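How to watch a film with kids and talk about it afterwards

Pick the film before anyone sits down. Browsing as a group takes longer than most features and ends with the one about the singing otters again.

Watch it yourself first, or at least the first half. You're looking for the bits the rating doesn't mention: who gets laughed at, who gets rescued, and what colour the villain's castle is. In Lostthorpe, our test case, the castle is purple and everybody inside it has an accent.

Write down two questions. Two is plenty. A child can smell a worksheet through a closed door. Good ones start with "why did", as in "Why did Feng lie to the ferryman?" Bad ones start with "what did we learn".

Don't pause the film to ask them. I did this during Sultano and was sent to make toast. Save it for the credits, or for the car, where nobody has to look at anybody.

When you do ask, put up with the silence. Count to nine in your head if you must. Then take whatever comes, even if it's "the horse was good". Ask what was good about the horse. You may get a fairly sharp theory of loyalty, or you may get more about the horse.

Offer your own opinion last and keep it short. If you thought the ending was a cheat, say so and let them argue. Mine defended Fakance for a whole dinner — sequel included — and I still think the wizard should have gone to jail.
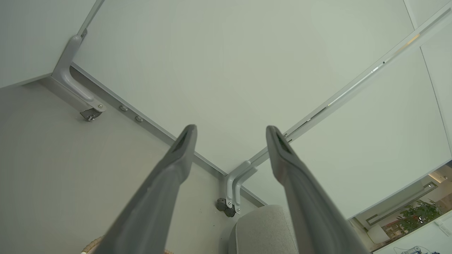

If the talk dies after two minutes, let it. Try again with the next film, and let the kids choose that one, otters and all.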